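How Does a Robot Learn to Put Away an Apple?

Hi again, curious people! Last time we talked about how robots see. Now I want to tell you about my favorite part of my job at Zanevia, and that's collecting examples.

Think about how you learned to tie your shoes. Somebody showed you, you tried it, you got a floppy mess, and you tried again. A robot learns a bit like that, except it needs way more turns than you did. For one small job, like picking up an apple, we gather 2000 examples! Each one is a little recording of what the robot's camera saw and how its arm moved.

That would take forever in a real kitchen (and think of the squashed fruit!). So we do lots of it in a pretend kitchen that lives inside a computer. Ours is called Drovura. I sit down with a controller, steer the pretend arm, and the computer saves every move. I usually do 4 hours of it before my hands get tired.

We mix things up, too. If the apple always sat in the same spot, the robot might only learn that spot. So we change where things go and which way the camera points, and then we do it all over again.

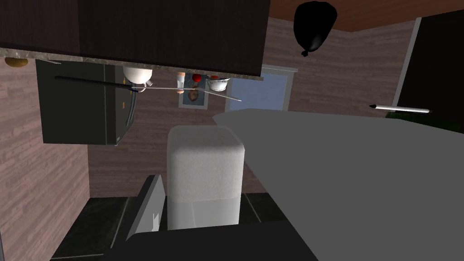

Words and pictures by the Zanevia Kids' Page team
Filed under: Robots, Learning

Can you spot the red apple in our pretend kitchen? The view is tilted, so try turning your head! The big gray and white shapes down low are parts of the robot's gripper, which is its hand.

Next time I'll tell you what we do with the examples that go wrong. We keep those too!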